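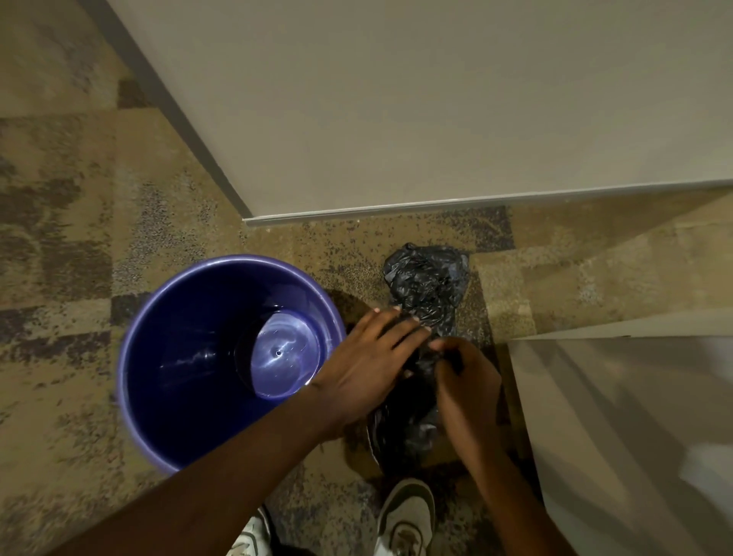 Senthil Unnithan writes that his liners slide down inside the bin by the second day no matter what size he buys, and asks whether there is any fix short of a new bin. There is, and it starts with the measurements.

## Sizing the liner

A liner fits when its flat width is slightly more than half the circumference of the rim. For a round bin:

1. Measure across the outside of the rim at the widest point.
2. Multiply by 1.57. The result is the minimum flat width.
3. Add 2 inches for slack.
4. For length, add the height of the bin, half the base diameter and 4 inches of fold-over.

Capacity in gallons is a poor guide on its own. Two bags sold under the same capacity can differ in width by enough to matter on a small round bin.

## Fitting

- Flatten the bag on the floor beside the empty bin and find the open end. The sealed end has a straight weld or a gathered star. If the layers cling, pinch one side and rub it between thumb and finger until they part.
- Open the mouth fully and shake the bag once to fill it with air.
- Lower it in and press the bottom down by hand. Trapped air under the bag is the usual cause of a liner that rides up, then slips when the first heavy item goes in.
- Fold the top over the rim evenly, all the way around.
- Gather the excess at one point, twist it twice and tuck the twist under the rim. A rolled rim holds this well. On a straight rim, use a wide rubber band.

## Air release

Bins with no opening in the base or wall grip a full bag by suction. Pull slowly, tilting the bag to let air down one side. Drilling a 1/4-inch hole high on the wall also works, but keep it well above any level where liquid could collect.

## Storage

Spare liners can be kept flat under the one in use. Limit this to 25 thin bags; a thicker stack lifts the liner and takes up usable depth. Wipe the base before putting the stack back.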